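2023年11月18日 感知/工具链记录
项目:Ulholm,双手持夹爪采集,插排按键任务

先补上周欠的账。Kamil Štefanec 把对齐脚本合进主干之后,头部视角和两路夹爪视角终于共用一个时间基准。旧版按文件首帧对齐,左右两路各有偏移,回放时手先动、画面后动。新版改用硬件时间戳插值,位姿重采样到图像时刻。

标记板位姿仍由头部视角解算。两块灰色三角板上的圆点布局写在同一份配置里,左右靠 ID 区分。板面倾角大时 PnP 会出现二义解,目前取与上一帧旋转差较小的那个,首帧没有上一帧可参照,要单独处理。 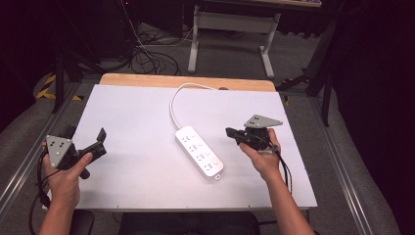
本页最后修改:2023-11,修改人 Oľga Gajdoš

右侧夹爪的板面朝后偏右,正好落在容易翻转的角度区间。Oľga 建议首帧同时保留两个解,往后推 10 帧再按累计重投影误差裁决。已实现,开关名 defer_init,默认关闭。

本批统计:有效帧 1,014,其中位姿跳变 21 处。逐条看过,多数是标记点被手遮住后重新捕获时产生的,滤波器没有重置协方差,把旧速度带了进来。改法:丢失超过阈值即清零速度项,位置沿用最后一次可信观测。改完尚未重跑。

按键检测另记。插排本体、按键、线缆都是白色,底板也偏白,边缘响应很弱。Hauwa Yusuf 试过直接在灰度图上做圆检测,误检集中在指尖旁边的阴影里。现在的做法是先分割插排外壳,拟合长轴,再沿长轴在按键一侧取窄带搜索。插孔的深色开口对比度够,用来定间距。 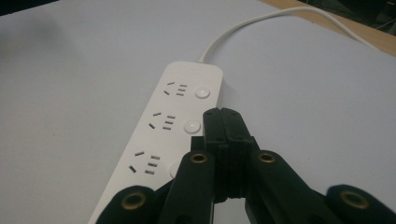
图2 夹爪视角,两指合拢,位于插排右侧;最近的按键被部分遮挡。

遮挡的那颗不应算漏检。标注规范里加一个 occluded 字段,评估时按可见比例加权。夹爪自身在画面里的区域用静态掩膜不行,连杆随开合运动,掩膜得跟着开度走。Vratislav Hubáček 有一版用开度查表的掩膜,分辨率偏粗,先凑合用。连杆端部的铜色圆环倒是好特征,颜色和黑色件分得开,可以拿来反推开度,与编码器读数互校。

线缆分割最麻烦。细,白,落在白板上几乎没有影子。现有模型在夹爪快速移动的帧里基本给不出连续的中心线,断成几段后骨架化又长出毛刺。考虑按模糊程度给帧打分,低于阈值的不参与训练,但保留在回放里。阈值怎么定还没有结论,Nesma Ramadan 倾向用指尖区域的梯度能量,我担心背景太暗,全图统计量会被拉偏,所以至少要限定在白板区域内算。 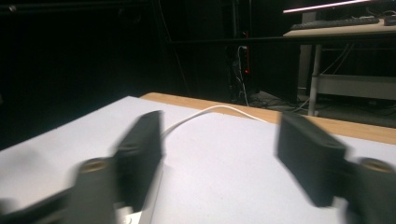
待办

1. 协方差重置改完后重跑全批,对比跳变数。
2. defer_init 打开与关闭各跑一遍,结果放同一张表。
3. 模糊评分:只在白板掩膜内计算,左右指分开统计。
4. 开度掩膜查表加密,找 Vratislav 要原始标定数据。
5. 回放工具里时间轴拖动会丢最后 2 帧,Kamil 已知,未修。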